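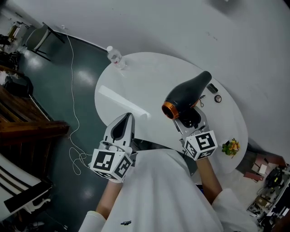

Figure 3. An operator holding the two hand-held grippers over the round table, with the hair dryer in the right gripper. Each gripper carries a cube of fiducial markers.

4.2 Collecting the holder task

The holder task was the last of the household tasks we recorded and the one that changed our protocol the most. The operator picks up a hair dryer, brings the handle over an opening with a soft, flared rim, and lowers handle and cord through it together. A demonstration ends when the dryer stays in place after both grippers have let go. We chose the task for two reasons. The dryer is heavy at one end, so it rotates in the grasp if the fingers close too far from its center of mass. The cord also changes shape from one demonstration to the next, and a policy that treats the dryer as a rigid body will push the cord against the rim.

All operators used the same pair of grippers, which we call Nalia. Each one has its own wide-angle camera and a cube with a fiducial pattern on its faces. A further camera worn on the head sees both cubes for most of a demonstration. We estimate the pose of each gripper from its cube in the head view and refine it with visual odometry from the gripper camera. When the cube is hidden, usually by the object or by the other gripper, the estimate rests on odometry alone. We mark those spans in the log and drop a demonstration if any span is longer than 2 seconds.

Recording took place in an ordinary room at the Ogura site. We made no attempt to clear the background. Furniture, cables and other objects were left where they were, and we moved the table between sessions so that the lighting on its surface would vary. Glare on the white tabletop did reduce corner detection in the head view, mainly when a cube was held low. We kept this data. Removing it would have made the training set cleaner than the conditions we test in.

Operators were given one practice period and a written sheet. The sheet asked them to start with both grippers open, to move at a pace they would find comfortable without the tool, and to avoid regrasping unless the dryer slipped. It did not say which hand should hold the dryer. In the pilot we had fixed the roles of the two hands, and the resulting policy failed whenever the dryer started on the other side of the table. Leaving the choice open gave us both variants without extra instructions.
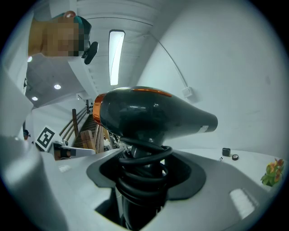 Insertion was where most of the rejected demonstrations went wrong. In the July pilot the cord was left free, and it caught on the rim so often that operators began to tuck it in with a fingertip of the other gripper. The motion was quick and happened mostly out of view of the head camera, which made it a poor thing to learn from. For the main collection we added a condition with the cord wrapped around the handle before recording, and we report the two conditions separately in Section 5. The wrapped cord makes the lower part of the object wider — a tighter fit, but a more repeatable one.

In total, 19 operators recorded roughly 4000 demonstrations over all tasks. The holder task accounts for 581 of these after filtering. Two annotators, Sayaka Nishimura and Getsemaní Galindo, marked the start of contact with the rim and the moment of release. Where their labels disagreed, a third annotator, Iqra Abbasi, watched the gripper video and set the final label. Disagreements were more common for release than for contact. The fingers often open slightly while the dryer is still settling, and it is hard to say from video when the weight has passed to the holder.

We do not use force readings. An early version of the gripper had a strain gauge in the finger mount, but its signal drifted over a session and we could not correct it well enough to include it as an input. The policy therefore has to infer contact from images and from the gripper width. We think this is the main limit on the holder task. In the failures we reviewed, the policy usually brought the handle to the right place and kept lowering after the cord had met the rim, which tilted the dryer in the grasp. Operators in the same situation lifted a little and tried again. Demonstrations with such a retry were kept in the training set, and Section 5.3 compares policies trained with and without them.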